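Rinex publishes handling rules for hand-held gripper recording

Rinex has released the first public version of its working rules for operators who record manipulation tasks with hand-held grippers. The document runs to 22 pages and applies to all sites that supply recordings to the company, including the contractor Odadby, which took part in the trial period from March.

The rules cover three areas: preparation of the device, conduct of the session and treatment of the recorded material. Most of the text concerns the first. Each gripper must be inspected before a session for wear on the finger pads, looseness in the housing and damage to the marker surfaces. A pad with a torn rib or a lifted edge is to be replaced before recording starts. Markers may be wiped with a dry cloth only, and a marker with a scratch across the printed pattern takes the device out of service until a new one is fitted and the calibration repeated.

Sessions are limited to 4 hours per operator per day, with a break of nine minutes or more in every hour. Where two devices are used in the same room, the site lead must agree on the working positions in advance and keep the floor between them clear of loose cables. Head-mounted cameras are to be adjusted with the operator standing in the posture used for the task.
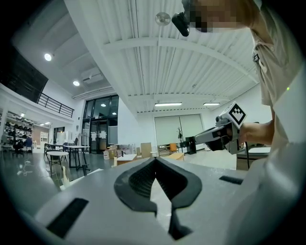 Purificación Aguirre welcomed the inspection steps but said the limit on hours would be hard to apply at smaller sites, where the same operator often sets up the room, records and checks the files. She asked for set-up time to be counted separately, and for the rules to state who signs for a device when it changes hands during a shift.

Rinex has not changed the limit. A note added to section 9 now says that set-up counts toward the daily total only if the operator is holding or wearing equipment. The question of handover is left to a later version.

On recorded material, the rules require that faces be obscured before files leave the site – this includes people who only pass through the room. Sites must keep a log of everyone present during a session and delete, on request, any segment in which a listed person appears. Requests must be answered in writing.

The trial logged 141 device inspections. According to the accompanying report, worn finger pads were the most common fault, followed by loose screws in the housing. The report does not break the results down by site, and it gives no figures on operator fatigue.

Cronin, which maintains the Stemumix calibration software, will add the inspection checklist to its next release. Until then, sites are to use the paper form in the annex and store it with the session log. Existing suppliers have one quarter to comply – new suppliers must do so from their first delivery.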